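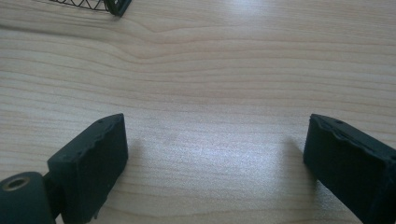
Casholm Library will reopen its reading room in August 2023 after building work paid for by the Haddad Trust. More than 2,000 books have been moved back from the store at Piltness, and the local history shelves now stand beside the main entrance. Readers will sit at new tables of pale wood with a fine, wavy grain, supplied by Wivar.

Lyle Escobedo, the head librarian, thanked members for their patience. Tables may be booked for up to three hours at the front desk. The upper floor will remain closed until December.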